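Small rooms, long tail

Urner have never been in a hurry. The four-piece took most of last winter to finish their second album, Lidberg, and when it was done they put it out themselves, on cassette and download, with no single ahead of it. It has sold 2,078 copies so far. For a band that plays slow, mostly instrumental guitar music, that is a good number.

The record was made at Drarkier, a former tile showroom with one live room and a kitchen. Drums went down first, over two days, and nearly everything else was played on top at low volume. The band say they wanted the cymbals to sit well back, and they do. On the opener, Ejigu, you hear the bass and the organ for four minutes before the kit properly arrives.
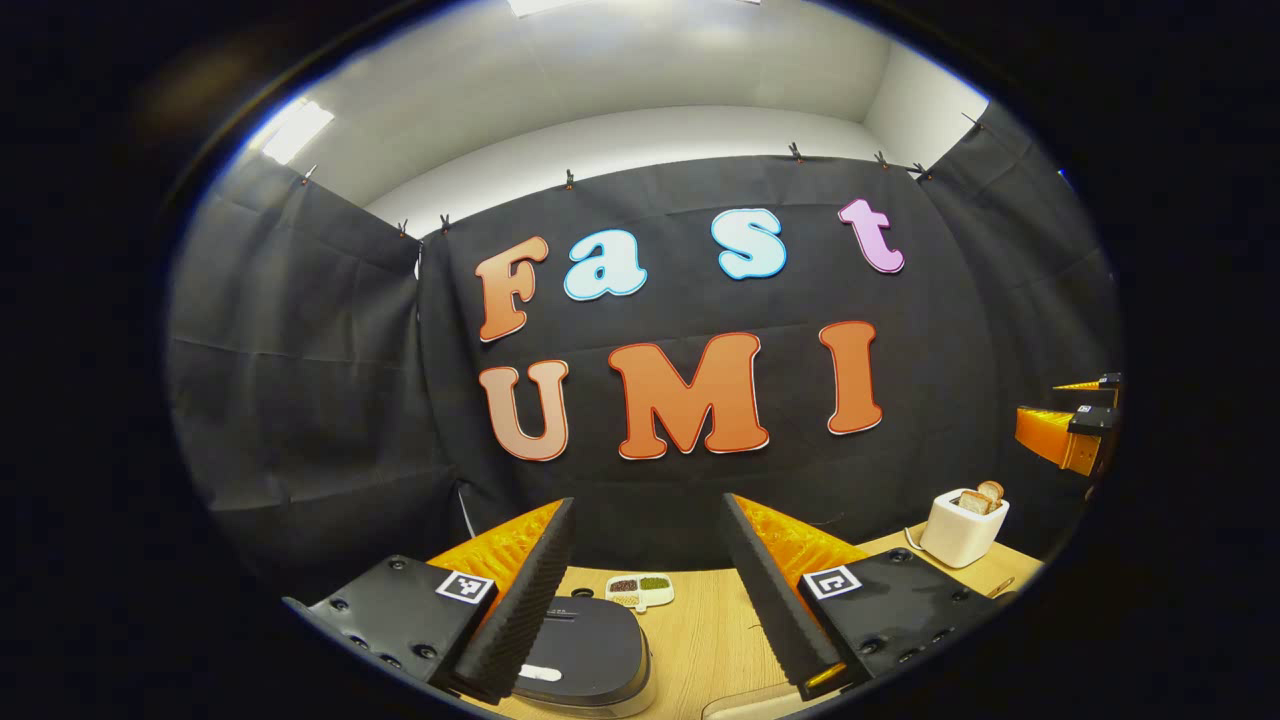

Lidberg runs to seven tracks, two fewer than the debut, and the songs are longer. Only one has a full vocal. The others use voices the way another band might use a string pad, low in the mix and without words. It won't suit everyone. The middle of side two drifts, and the closing piece could lose a couple of minutes without harm.

Touring has been kept small on purpose. The launch show in April sold out at 255 tickets, and the band turned down a bigger room for the second night – they'd sooner play twice to a full house than once to a half-empty one.

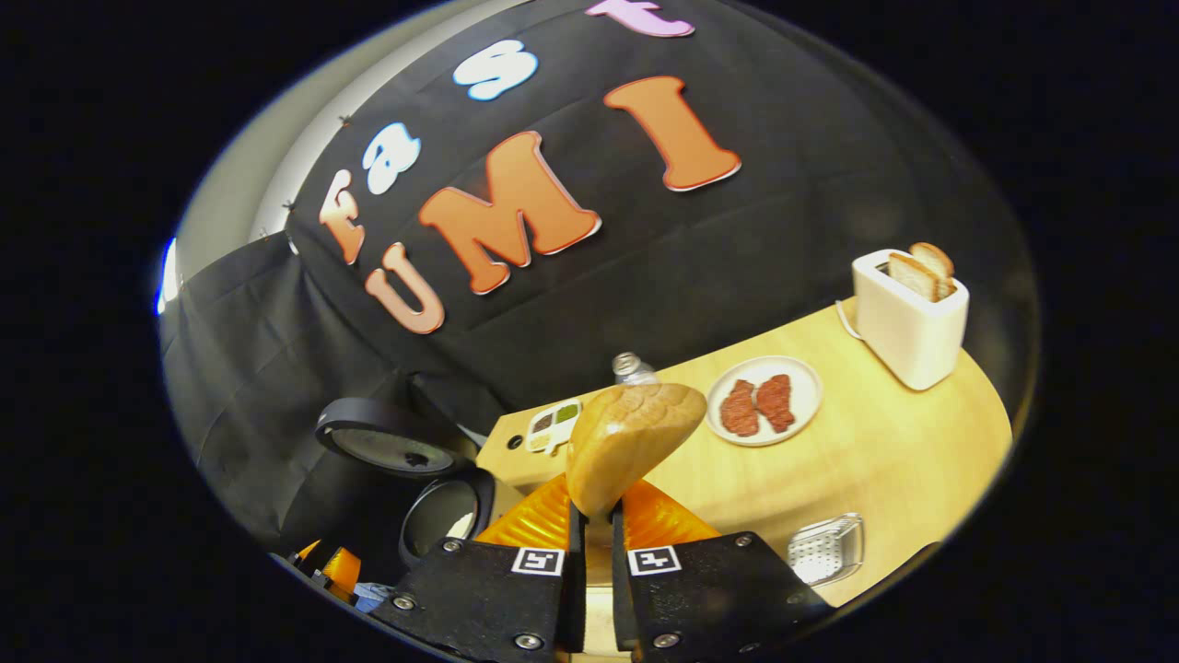 Money is the usual problem. Cassettes pay for petrol, shirts pay for strings, and all four members have kept their day jobs. Catering on a run like this is a bread roll and a plate with a couple of bits of cooked meat on it, eaten before soundcheck. The band have costed a vinyl pressing and will go ahead if the next batch of tapes sells through.

A third album is already half written. They expect to start recording in the new year, again at Drarkier, with the same borrowed organ.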